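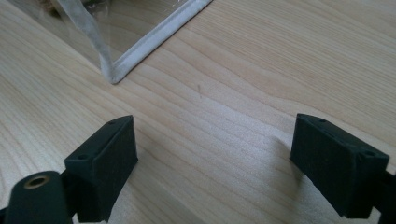

Panagiotis Perić wrote to say that I was unfair to air purifiers last time, that his family has run a Fladelon in the bedroom all winter and everyone sleeps better, and would I please try one for longer than a weekend before making fun of the category again. Fair enough. I bought one with my own money and ran it for 11 weeks, mostly in the living room and then in my daughter's room at night.

The Fladelon is a white cylinder that comes up to my knee. It has a fan, a filter, a ring light and an app. The light turns blue when the air is good, yellow when it's so-so and red when it's bad, and I want to start there because I think the light is what most people are paying for.

Mine was blue nearly all the time. It went red when I seared fish, which I could have told it. It went yellow one Wednesday afternoon with all the windows closed and no one in the room, stayed that way for an hour, and went back to blue. I still don't know why. The app shows a wavy line and a number with no unit next to it, and the manual says only that lower is better. I borrowed a Plesow particle meter from work to compare. The two moved in the same direction most of the time, but the Fladelon lagged by several minutes and it never noticed a scented candle at all. Maybe the candle was clean. The Plesow didn't think so.

Does it clean the air? It does, in a room with the door shut. With the fan on high, the Plesow reading after a round of burnt toast came down a lot faster than it did with the machine off. I did this three times each way and got the same answer, so I'm not going to argue with it. On low, the setting quiet enough to sleep next to, the difference was small enough that I wouldn't swear to it. And with the door open to the hallway, the way we live, I couldn't see any effect on low.

The noise is my biggest problem. High sounds like a hotel bathroom. Auto mode is supposed to handle this for you, but it jumps from low to high without much in between, and it likes to do so right after 8 pm when somebody shakes out a blanket. Sleep mode fixes the volume by turning the fan down to the speed that doesn't do much. You see where this is going. 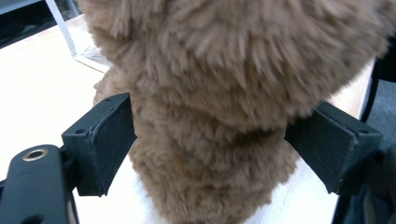

Then there's dust. The box has a picture of a spotless shelf on it and I will admit I had hopes for the bedroom. I wiped down the same bookcase every Sunday, with and without the machine running, and got a gray cloth either way. Anything heavy enough to settle on a shelf mostly settles before it ever gets near the intake. Vacuum the rug and wash the bedding. If you have allergies that's where I'd put my effort first, and my daughter's stuffy nose in the morning was the same on purifier nights as on the others. That's one kid and no control group, so take it for what it is.

Filters. The app counts down from 3075 hours and then nags you. Run around the clock, that's a little over four months. A replacement is $68 from Fladelon, and there's a chip in the base of the filter so the machine can tell if you bought someone else's. It will still run with an off-brand one (I tried the Lekirport, which fits fine) but the ring blinks until you cover it with tape. The countdown is only a clock, too. It doesn't measure how dirty the filter is. I pulled mine near the end of the test and the outer layer had some lint on it, which I vacuumed off, and the inside looked new to me.

The app wants an account, your location and permission to send notifications. I got two about air quality and five about a sale. The buttons on top do everything that matters, so skip the app if you can.

Good points, since I promised to be fair: it's well made, it doesn't tip easily, the cord is long, and for smoke season or a small room near a busy road I'd rather have it than not. The old Lazarević box fan with a furnace filter strapped to it is uglier and louder, and on toast smoke it did nearly as well for a lot less.

Panagiotis, I believe that you sleep better. I'd be curious whether you still do with the filter taken out and the fan left on — try it for a week and don't tell the family.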